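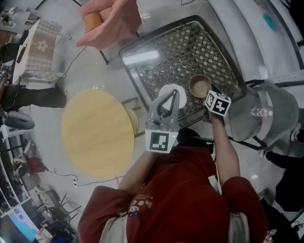 Otwood House, residents' meeting on the common room
Minutes, February

Time: 7:10 p.m. to 8:50 p.m.
Place: common room, ground floor
Present: Rooms 1, 2, 4, 5, 7, 8 and 9. Room 3 came at 7:30. Room 6 is traveling and sent her opinions by message, which were read at the points where they belong.
Chair: Room 2
Minutes: Janaka Khondokar (Room 5)

1. Minutes of the last meeting

The minutes were accepted with one correction. Under the point about the windows I wrote that Room 8 had promised to wash them. Room 8 said that he had only asked who would wash them. This is now corrected, and the windows are still not washed. Room 7 and Room 8 will do them together before the next meeting.

2. Money

The house account has 2,817 dollars. From this amount 2,000 must stay for the boiler, as we decided last year, so the common room can't use it. Room 4 asked if we can borrow from the boiler money and give it back in summer. Five were against. The question was closed.

The small cash box in the kitchen has 37 dollars. It can be used for things like light bulbs and felt pads without asking the meeting, if the receipt goes in the box.

3. The dark table with the lattice top

This was the longest discussion of the evening. Several residents like this table. It has thin legs, it doesn't take much place for the eye, and the room looks bigger with it than with a solid one. The problem is the diamond-shaped openings. Crumbs go through to the floor, and also pens and small screws when somebody repairs something there. A bowl stands well on it, but a narrow glass is not so safe. It is also difficult to clean. Room 1 has tried a dishcloth and says that the cloth catches at the corners of the diamonds. A dry brush was better.

Three proposals were made:

a) Keep the table as it is and put a washable mat under it.
b) Put a glass sheet on the top. Room 9 had asked Prendergast for a price and they can cut it to measure, but the price doesn't include delivery, and Room 9 didn't yet measure the table.
c) Offer the table on Listex and look for a closed one.

Room 6 wrote that she is for (b), "but with rounded corners, because of my knees." Room 3 was worried about the weight of glass on such thin legs. Room 1 said that glass would show every fingerprint and that we don't clean so often as we believe.

Vote: (a) five, (b) three, (c) one. The table stays, and we buy a mat. The maximum price is 33 dollars. The color should be dark, and it should be possible to shake the mat outside without help of a second person. Room 9 will still measure the top, in case the meeting wants to come back to the glass in autumn.

4. The round wooden table

Everybody wants to keep it. The pale top makes the room friendlier and it is the only table where people like to play cards. Room 7 asked that hot pots are not put directly on the wood. We have cork mats in the second kitchen drawer, and they should be used. Room 4 offered to oil the top. Some residents weren't sure which finish it has now, and oil on the wrong finish can stay sticky. Room 4 will first try on the underside and report.

The position of the table was also discussed. Room 2 would like to have it closer to the window. Room 8 prefers it where it is, for the reason that one can reach it from the sofa. We agreed to try the window side for two weeks and then decide.

5. The cable on the floor

The black cable that runs on the floor under the round table is a danger for the feet. Room 3 has caught her slipper in it and nearly fell with a full cup of tea. The resident who uses the cable at that moment must see that it lies along the wall and not across the way. When it isn't needed, please roll it and put it on the hook behind the door.

Room 8 asked for a flat cable cover, the kind which is glued to the floor. Room 1 reminded us that the rental contract doesn't allow glue on the floor. A cover without glue exists too. Room 8 will look for one and may pay it from the cash box.

6. Fabrics and cushions

The pink fabric on the chair will be washed once a month. It should be washed alone or with similar colors, cold, and dried on the line in the yard. The list for this hangs inside the laundry room door, and Room 1 begins.

The orange cushion stays on the same chair. Room 7 said, in a friendly way, that it is often found in private rooms, and that she has no wish to know in which ones. If you borrow it for the evening, please bring it back in the morning. Room 4 thinks that orange and pink together are too much and asked for a gray cushion. Room 6 had written already before this that she loves the two colors together. There was no vote and nothing will be changed.

7. The small table with the checkered cloth

The beige checkered cloth with the white flowers was praised by several people. Room 2 sewed the hem again in January and was thanked for it. Please don't put plants with wet pots on the cloth. A saucer underneath is enough.

Room 9 suggested to buy a second cloth of the same kind, so that one can be in the wash. Room 2 will ask at the market. If the same pattern isn't available, a plain beige one is also good.

8. The shelf

There are too many different things on the shelf and for many of them we don't know the owner. It was decided that:

Everybody looks through the shelf before the end of the month and takes what is theirs.
What remains goes in a box under the stairs and stays there until the next meeting.
Games stay on the shelf, on the lowest board, with all their parts in the box.
Medicine, keys and letters don't belong there at all.

Room 3 will write small labels for the boards. Room 8 asked if the labels are really necessary. Room 3 answered that in her opinion they are necessary mostly for Room 8. This was taken with humor.

9. Dishes left in the common room

Small bowls and plates are carried from the kitchen and don't come back. In the kitchen we are often short of bowls at breakfast while they are standing in the common room. Paper plates should be used only for parties, and they go in the trash the same evening.

From now, the last person who leaves the common room at night carries the dishes to the kitchen. This person doesn't have to wash them. Room 7 asked what happens if the last person didn't use any dishes. The chair said that it will be equal in the long run. Room 7 wished to have it in the minutes that she goes to bed last nearly always.

10. Paint

Room 1 brought the color card from Itero. Most of us like the warm white and the light green, but by lamplight it was not possible to judge them. The card is now fixed with a clip next to the window. Please look at it in daylight and write your room number beside the color you prefer. We will speak about the price and about the days for painting when the color is clear.

11. Other points

Room 9 has a guest for one week and asks to use the sofa in the night. Agreed, with quiet in the room until 8:00 a.m.

Room 4 is looking for the long screwdriver.

The heating in the common room should be turned down to 2 when the last person leaves. Room 6 asks also that the door is closed, as her room is directly above and she hears the music.

Next meeting: in the first half of next month, again at 7:10 p.m. Room 8 brings the snacks. Corrections to these minutes please to me, on paper under the door of Room 5 or in the house chat.

Janaka Khondokar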